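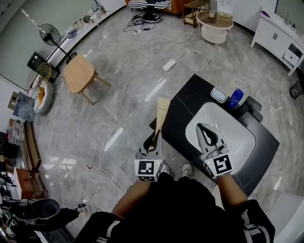 A black table, a white tray and a tan sheet held upright.

Print | E-mail

Paper is having a wonderful spring in Kikuvport! The old Ackroyd mill, quiet for 46 years, is making sheets by hand again, and they're gorgeous: thick, a little fuzzy at the edges, with flecks of straw running through them.

The pulp starts as cotton scraps from Hurkitz, the shirt maker across the harbor. It soaks for 5 days before anyone goes near it with a mold (the smell by then is something like wet bread, and I loved it).

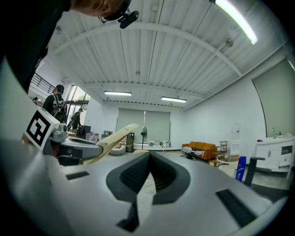
Where the sheets go

Most of the first 1,000 went to Bameo, a small press that prints poetry and tide tables. The rest are sold at the mill door, 2 to a packet. A heavier drawing paper is due in June, and I've already cleared a shelf for it.

Print this article | E-mail this article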